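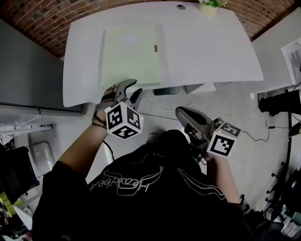

White table by the brick wall, potted plant at the back.

3 March 2019
Cash desk notebook, Dusby branch

The second count of returned banknotes was completed this morning. Manouchehr Golestani entered the total as 996 notes, of which 86 were set aside as unfit for reissue. The Prolo counter rejected six further notes on the first pass; all were accepted on the second and remain in the main bundle.

The deposit slip from Khosravi differs from our ledger by two notes. Bijan Parsa has requested a corrected slip. Until it is received, the bundle is to stay sealed and no credit is to be posted.

Clusine rates sheet filed. Counter to be cleaned before the next intake.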